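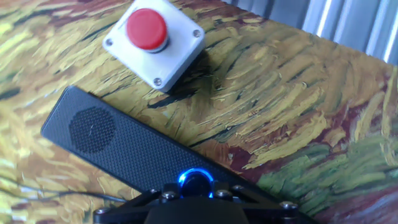 Sekar Yeoh asked us, at the end of our first talk in front of the group, why anyone would go to the trouble of comparing two grippers on a job as plain as pressing a button, when a stick on a spring would do it. He meant it kindly, and it was a fair thing to ask, so we have tried to keep it in mind all through the writing of this report.

Our answer is that pressing looks simple until the arm has to do it many times over, coming down from slightly different places, with only the wrist camera to go by. The button is red and the housing is white, which ought to make life easy, but we laid a print in the manner of Van Gogh's wheat fields over the table (all yellows and browns and swirling strokes) so that the software would have something busy to cope with. Chiyo Hosoda chose it, and we grew very fond of it.

What we compared

The first gripper was the Merkeck, with two stiff fingers that close to a blunt point. The second was the Prarby, whose fingers are softer and give a little at the tip. Both were driven by the same controller and we left the arm speed alone throughout, although Yuto Sasaki would have liked to try it faster and may well be right that the results would change. Each gripper made 320 presses. We moved the button after every 20, never very far, and turned it a little as well so that it did not always sit square to the arm.

What we found

The Merkeck missed 25 times and the Prarby rather less often, but the misses were of such different kinds that we are wary of putting the two totals side by side. When the stiff fingers missed, they landed on the edge of the cap and slid off. The soft ones nearly always touched the cap somewhere near the middle and then bent before it had gone down far enough — a failure the camera could not see at all, and which we only caught from the button's own signal.

Lighting mattered more than we had planned for. The cap is glossy and carries a highlight, and our first colour threshold took that bright spot for a hole and shifted its guess at the centre. Fahad Usmani rewrote that part over a long afternoon, using some 3,000 saved pictures, and after that the centre stayed put.

What is left to do

We would like to repeat the whole thing in February with the camera tilted a few degrees further forward, as the gripper mount takes up a good deal of the lower part of the view. Emiko Shimada has the mounting drawings, and the press logs are in the group folder under both gripper names.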